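Munirholm Tenants Association – minutes, Apr 23, 2018
Community room, Jescombe building. 23 present, quorum ok.
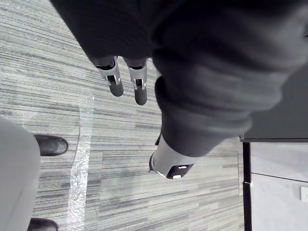 1. Last minutes
Approved, one fix: the December water shutoff was the Liltholm side only, not both.

2. Money
Balance $657 after the mailing. Bodnár quote for the bike shed roof is $1000, labor included. Too much for now. Ask if they'll do gutters seperately. Vote on paying half now, half in fall – failed.

3. Laundry hours
Long discussion. Complaints from first floor about dryers after 11 pm. Proposal: last load in by 10. Passed, 17 for, rest against or didnt vote. Sign to go up by both doors. Review in fall.

4. Parking
Jescombe lot being restriped, no date yet. Cars need to be out the night before. Notices under doors, email too. Liltholm visitors keep using the reserved row – letter to their management, second one. No reply to the first.

5. Garden beds
Two beds still unclaimed. Waiting list is empty so anyone can take a second one. Hose bib leaks, reported again. Compost stays where it is, no more food scraps with meat please.

6. Other
Front buzzer works on some units and not others. Get a list together before calling the company.
Key for this room goes back in the office slot, not under the mat.
Recycling pickup moved a day later, flyer in the lobby is wrong.

Next meeting same room, same time. Roof back on agenda if Bodnár answers.
Adjourned 8:40.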